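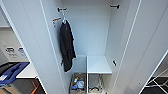
I'd already been at the Orkley open day for two hours before I made it to the wardrobe hall, which tells you how good the free pastries were. It's upstairs, past the Kahraman kitchens, and it's one long row of cabinets you're allowed to open and poke around in (I opened nearly all of them!). My favorite was a tall white one with two doors, black hooks up high and little ones lower down, plus a low white shelf on the right — perfect for shoes or a bag. The tag said 767, and I've paid more for worse.

Downstairs, Bestulel had a hallway set for 1,040 that everybody was photographing, but it felt fussy to me. I went back up for one more look at my wardrobe before the shuttle left at four, and now I'm measuring the bedroom wall.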